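Wrist and thumb pain from repetitive hand work: what helped you?

Posted by Mahlet Worku, October 2024
4 replies · 42 shares

Hi all, hoping someone has been through this. I started a new job in Otville in the spring and it's hands, hands, hands all shift long. I'm squeezing, letting go, reaching, squeezing again, and by the end of the day the base of my right thumb is throbbing and I have this tight, burning line up the inside of my forearm. It's worse when I get home, weirdly. I can get through a whole shift and then I can't open a jar of pickles!

I already bought one of those Skikix wrist braces and wore it to bed for a couple of weeks. Mornings were better, evenings were the same. I tried it at work too but I felt like I was fighting it every time I bent my wrist, so I quit.
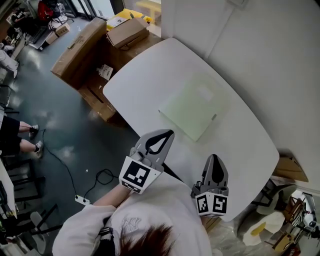 My supervisor is nice about it and says I can change things around if I have a plan, but I don't have a plan, I just have a sore thumb. My table is a fixed height, I stand most of the day, and I'm on the short side (5 foot nothing in sneakers). We get two breaks plus lunch. Does stretching do anything? Should I be icing it or heating it? And how long did it take before you felt normal again? I really like this job and I don't want to leave over a thumb.

Tane Prendergast
12 people found this helpful

Oh boy, I could have written this. I packed orders at Dunstan for years and my thumbs were shot by the second winter. A few things, in no special order.

Go see somebody. I put it off until November and my doctor was not impressed with me. Thumb-side pain can be a few different things and they don't all get treated the same way, so please don't let me or anybody else on here diagnose you. If you get numbness or tingling in your fingers, or you start dropping stuff, go sooner. And report it at work in writing, even if your supervisor is a sweetheart.

The table height was my big one. I'm short too, and I was working with my shoulders up by my ears all day and my wrists bent to make up the difference. They got me a platform to stand on (just a low one, with a mat on top) and my forearm calmed down in a few weeks. The thumb took way longer, most of a year.

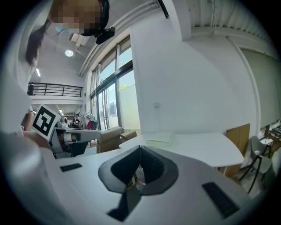

Leaning in over hand-held work, what looks like a mask and all.

The other thing is how hard you squeeze. I was crushing everything! My therapist had me hold a pen and slowly loosen up until it just about slipped, and then go back a hair. That's all the grip you need for most stuff. I still catch myself white-knuckling the steering wheel on the way home.

Breaks: short and often beat one long one for me. I'd drop my hands to my sides and shake them out every time I finished a carton. Took a few seconds. Swap tasks or hands if they'll let you, and go easy on your phone at lunch, because that's your thumb working again when it's supposed to be off the clock. I cut out the phone and started bringing a paperback, and then got completely hooked on mysteries, but that's another story.

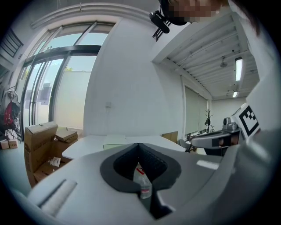 Is it better to use ice or heat on a sore wrist after a shift?

Whichever one feels better is usually fine for everyday soreness. I like ice wrapped in a dish towel for ten minutes when it's hot and puffy, and a warm soak in the morning when it's stiff. Don't put ice right on your skin. If it's swollen and staying swollen, get it looked at.

Bundonano
2 people found this helpful

Get a fatter grip on everything at home. Toothbrush, potato peeler, pens, all of it. I used foam tubing from the hardware store. Also that rubber jar opener thing, best few bucks I ever spent. Stretching did zip for me but my sister swears by it so who knows.

Mahlet Worku

Thank you both!! Asking about a platform tomorrow, and I made a doctor's appointment on my lunch break. Will report back.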